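발표자 노트: 탕비실 냉장고 옆 책상, 그대로 둘 것인가
Zonum 사무 환경 모임, 9월 발표용

시작 전에 확인: 마이크, 물, 뒷줄에서 글씨가 보이는지.

1. 인사와 주제 (짧게)
오늘 이야기할 것은 작은 방 하나입니다. 냉장고가 있고 그 옆에 흰 책상이 있습니다. 2층으로 옮긴 뒤 이 방을 어떻게 쓸지 제대로 정한 적이 없습니다. 가구를 새로 사자는 제안은 오늘 하지 않습니다. 이미 있는 것을 어디에 두고 어떻게 관리할지만 다룹니다.

2. 방을 쓰는 사람
건물 전체 출입증은 536장이고, 이 방을 쓰는 층은 그중 일부입니다. 지난번 설문 답변을 보면 음료를 꺼내 잠깐 내려놓는다는 답이 가장 많았습니다. 앉아서 일한다는 답은 드물었습니다. Hendrik Geerts 씨가 답변을 정리한 표는 배포 자료 뒤쪽에 있습니다. 질문이 나오면 그 표로 안내할 것.

3. 책상의 위치
책상은 벽에 바짝 붙어 있고 냉장고와의 사이에는 좁은 틈이 있습니다. 이 틈을 없앨지 넓힐지가 첫 번째 쟁점입니다. 붙이면 상판을 조금 더 안쪽으로 쓸 수 있지만 청소 도구가 들어가지 않습니다. 저는 넓히는 쪽입니다. 지금 폭으로는 바닥을 닦기 불편하다는 의견이 이미 나왔습니다.
(슬라이드 넘기고 잠시 기다림)

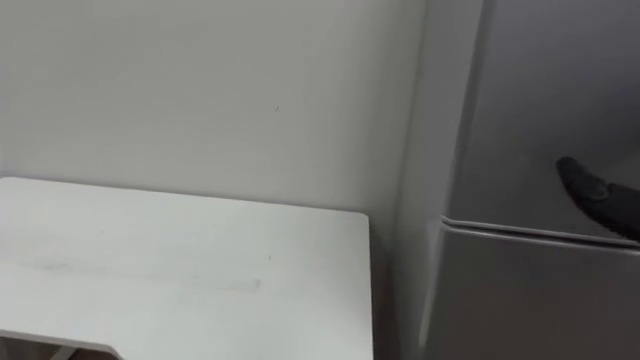
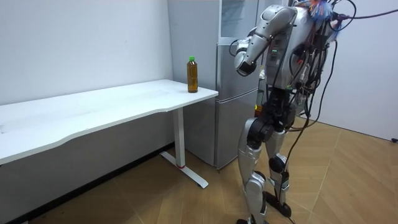 냉장고 옆의 흰 책상
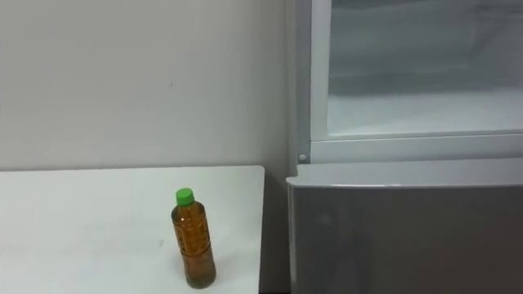 4. 상판 관리
흰 상판은 얼룩이 금방 눈에 띕니다. 저는 이것을 단점으로 보지 않습니다. 더러워지면 보이니까 닦게 됩니다. 다만 지금은 누가 닦는지 정해져 있지 않습니다. 제안은 간단합니다. 퇴근 전에 마지막으로 쓴 사람이 젖은 천으로 한 번, 마른 천으로 한 번 닦습니다. 연마제가 든 세제는 쓰지 않습니다. 천은 문 옆 고리에 걸어 두겠습니다.
벽의 작은 자국은 이번에 손대지 않습니다. 페인트칠은 Martens 쪽 보수 일정에 맞추면 됩니다.

5. 음료를 올려 두는 규칙
책상 위에 병을 두고 가는 일에 대해 의견이 갈렸습니다. Siebe Vandenberghe 씨는 전부 금지하자고 했고, 저는 하루까지는 괜찮다고 봅니다. 절충안은 다음과 같습니다.
뚜껑을 닫은 병은 그날 안에는 책상에 두어도 됩니다.
개봉한 음료를 다음 날까지 보관하려면 이름을 써서 냉장고에 넣습니다.
이름이 없는 것은 5일 뒤에 비웁니다.
컵과 접시는 올려 두지 않습니다.
여기서 손을 들어 의견을 받을 것. 길어지면 쉬는 시간으로 넘김.

6. 냉장고
냉동실은 성에 제거를 언제 했는지 기록이 없어서 문 안쪽에 날짜표를 붙이려고 합니다. 냉장 칸은 선반마다 용도를 나누자는 말이 있었는데 저는 반대합니다. 한 층이 같이 쓰는 냉장고에서 그런 구분은 오래가지 않았습니다. Vasitz에 있을 때 해 봤고 두 달 만에 그만뒀습니다.

7. 비용
천, 고리, 날짜표까지 거의 300유로입니다. 처음에 받은 Wurent 견적은 1,030유로였고 거기에는 벽 선반이 들어 있었습니다. 선반은 뺐습니다. 벽을 비워 두는 편이 닦기 쉽고, 올려 둘 자리가 늘면 물건도 늘어납니다. 선반이 꼭 필요하다는 분이 있으면 다음 모임에서 따로 다루겠습니다.

8. 마무리
결정할 것은 틈의 폭과 병 보관 규칙, 두 가지입니다. 배포 자료 마지막 장에 표시해서 나가실 때 앞쪽 상자에 넣어 달라고 말할 것.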